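Bovex 车载旅行手册
第四章 出发前装车与乡间双车道行驶
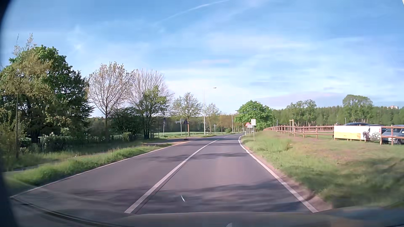
本章写给已经读完第三章、并且仍然愿意跟家人一起出门的读者。第三章讲的是怎么决定去哪里，那一章最长，也最没有结果。从这里开始，假定目的地已经定了，车停在门口，后备箱开着，有人正在问能不能把折叠桌也带上。

适用范围：普通五座家用车，装有 Bovex 隔板和行李网，走的是铺装的双车道公路。高速公路见第六章。土路见第七章，第七章主要由劝告组成。

4.1 装车

1. 清空后备箱。上次旅行留下的东西也算，包括那只单只的雨靴。
2. 把 Bovex 隔板竖在后排座椅背后，两侧卡扣各推到底，听到一声响为止。只听到半声，请重来。
3. 重物先放，贴着隔板，放在最低处。水箱、工具袋、罐头属于重物。枕头不属于重物，无论塞得多满。
4. 轻的东西放上面，高度不要超过座椅靠背。后视镜里应当看得见后窗，看得见后窗外面的车更好。
5. 拉上行李网，四个挂钩全部挂好。
6. 后窗台板上什么也不要放。纸巾盒也不行。急刹车时它会以原来的车速继续旅行。

注意：第 5 步的挂钩分左右，背面刻有字母。装反了也能挂上，这是设计上的遗憾，初版手册的作者 Maximiliano Vidal 曾为此写过整整一页，后来被编辑删到只剩这一句。

4.2 上车之后，起步之前

1. 调座椅，再调后视镜，再调两侧外后视镜，按这个顺序。先调镜子的人会调两遍。
2. 擦前风挡玻璃的内侧。外侧大家都会擦，内侧那层灰雾要等太阳低下来时才肯现身，那时您已经在弯道里了。
3. 仪表台上不放浅色的东西。地图、收据、白手套都会映在玻璃上，挡住一小块路面。
4. 太阳镜放在伸手可及的地方。放在后备箱最底层、罐头下面的太阳镜，按没带处理。
5. 导航在停车时设好。途中要改，请副驾驶改；副驾驶睡着了，就找地方停下来改。

4.3 双车道公路

这类路看起来最省心：天气好，路面平，前面半天没有一辆车。本手册收到的读者来信里，讲险情的倒多半从这样一段路讲起。编号 2442 的那封来自 Purificación Olmedo 女士，信写得很克制，只在最后一行提到鸡蛋。

1. 以右侧边线和中心线为准，把车稳在车道中间。中心线为实线时不越线，哪怕对面一直空着。
2. 远处路面弯过去、看不到头的时候，在入弯前把速度降下来。进了弯再踩刹车，行李会先于您得知这个消息。
3. 看弯道的出口，眼睛不要盯着车头前面那几米。那几米您已经来不及做什么了。
4. 边线忽然断掉，常常说明那里有个路口或者进出口。松一点油门，留意有没有车头探出来。
5. 路边有树篱和高草时，当作里面有人、有狗或者有自行车来开。路旁另有小路的，更应如此。

注意：树影横在路上时，不要急着认定那只是树影。坑洼、湿斑和落叶都喜欢待在里面。从亮处开进大片阴影，眼睛需要一会儿才跟得上，请提前减速，并把太阳镜的事想清楚。

注意：路面接缝和修补的痕迹顺着行车方向延伸时，轿车通常没什么感觉，车顶架着自行车的会有一点，拖着挂车的请读第八章。

小心：风景好的路段，请由乘客负责看风景。春天开花的树尤其如此。司机想看，可以在下一个停车点下车看，树不会走。Mitra Vahidi 在试用阶段提出，应当给司机留一张“代看清单”，由后排逐项朗读。我们试了一次，后排念得太投入，错过了去 Leltbridge 的路口。清单没有收入本版。

4.4 途中停车

1. 提前打灯，驶入正式的停车处。草看上去是平的，不等于草下面是平的。
2. 拉手刹，熄火，再开门。开门前先看后面。
3. 下车后打开后备箱看一眼行李网。网松了就收紧，顺手把滑下来的那只袋子放回低处，请不要把它交给后排的孩子抱着。
4. 停 10 分钟是休息，停 23 分钟是有人去找洗手间了。出发前点一次人。
5. 吃剩的东西装进可以封口的袋子，放在脚垫以外的任何地方。

提示：热饮等停稳了再喝。带盖子的杯子也等停稳了再喝。Darmawan Pangaribuan 负责本手册的清洁一章（第九章），他请我们把这一条写在这里，好让他那一章短一点。

4.5 常见情况

后备箱传来有规律的敲击声：多为罐头。找停车处，用毛巾塞住空隙。
敲击声没有规律：多为工具袋里的扳手。处理方法同上，毛巾换大一号。
没有声音，但有气味：请先核对出发时间和三明治的制作时间。
隔板轻微晃动：卡扣只响了半声，回到 4.1 第 2 步。
行李网缺一个挂钩：可向 Bovex 配件部索取，来信请写明左右。只写“坏的那个”，配件部会两个都寄，并附一封不太热情的短信。
乘客晕车：坐前排，看远处，开一点窗。请后排停止朗读任何东西。

4.6 到达后

1. 先卸轻的，再卸重的，顺序与装车相反。隔板留在车里。
2. 行李网抖干净，卷起来，放进左侧储物格。十一月以后若车停在室外，请把网拿进屋里晾透再收，受潮的网绳会发硬。
3. 在手册末页的表格里记下这次带了而没有用上的东西。下次装车前读一遍。校订者 Yen-ting Tseng 的表格里，折叠桌已经连续出现 5 次，据说今年还是要带。

下一章：车顶箱的安装与拆卸。请准备一把梯子和一位不赶时间的帮手。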